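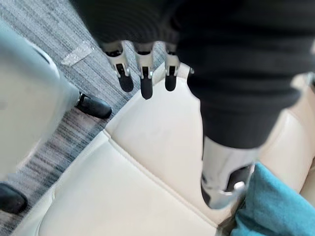 Three fingers with black pads, above a pale surface.

Kaufmann retiring from internationals - thoughts?

ruckhard_6
So Cyrill Kaufmann is done at test level. Announced it just after 2pm, no testimonial match, nothing. Gutted. Best openside we've had in my time watching and he never got a proper run at it with that shoulder.

maulcontent
Good player. Best openside though? Come on. Penalty machine under Pagano, cost us both the away games.

ruckhard_6
Both? One of those was never a penalty. He was on his feet, watch it again.

maulcontent
Have watched it. Hands past the ball. Ref was right.

tighthead_tess
Agree with ruckhard on this one, his feet were fine. What bothers me is the timing, squad for the July tour isnt even named yet. Was he told he wasn't going? Vaner have him on a 2 year deal so he's clearly not finished at club level.

old_lineout
Read the interview on the club site, he says he wants to give Vaner what's left and see his kids. Take him at his word.

tighthead_tess
Fair. Still think he was pushed.

Wikel_End
Was there for his debut, 1,057 in the ground and half of them left at half time because of the rain. Won it at the death off a turnover he made. Will miss him.

maulcontent
Everyone was at that game apparently lol. Must of been 200 on this board alone

Wikel_End
Got the programme in a drawer if you want to see it.

old_lineout
Who comes in then? The lad at Pladia is quick but gets bounced in contact.

ruckhard_6
Sigrún Kvaran's piece this morning says they'll shift the blindside across. Don't like it. Too slow to the breakdown.

maulcontent
Finally something we agree on. Pladia lad for me, let him learn on tour.

tighthead_tess
Needs another season imo. You'll break him.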